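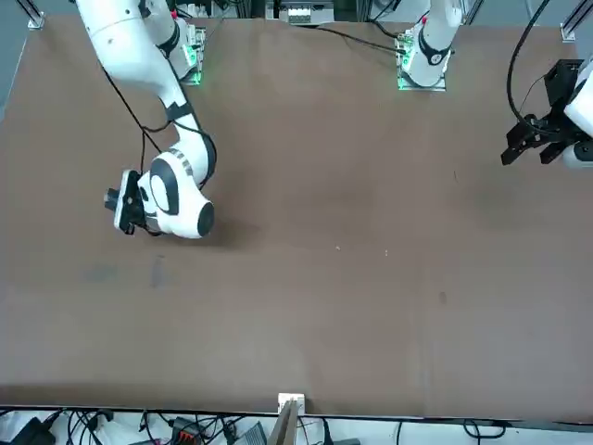
The first thing the lead designer at Morais does is pop the back off the new Isach phone and hand me the battery. "Go on, swap it," she says. It takes me a few seconds, and I'm grinning - I haven't done that on a new phone in years!

The cell is 3,000 mAh, small next to the big flagships. "We know," she says. "But you can carry a spare. It weighs 47 grams. Would you rather have that or a thicker phone?" I'd take the spare, easily.
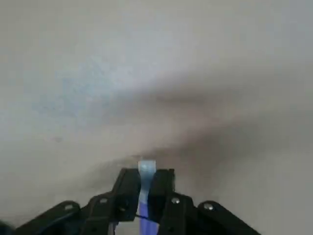
A plastic strip held upright in a black gripper.

She's just as happy talking about the screen, a flat panel from Drusent that peaks at 705 nits. "Curved glass looks lovely in the store," she says, "and then you drop it."

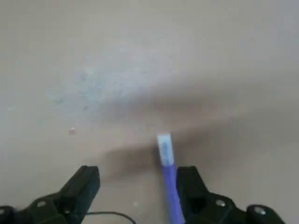 One early tester in Arnport told me the camera is still slow to focus indoors, and that he'd wait for the update before buying. She doesn't argue. "He's right, it's slow. The fix is coming in January." The first batch is 500 phones, and I've already asked to borrow one.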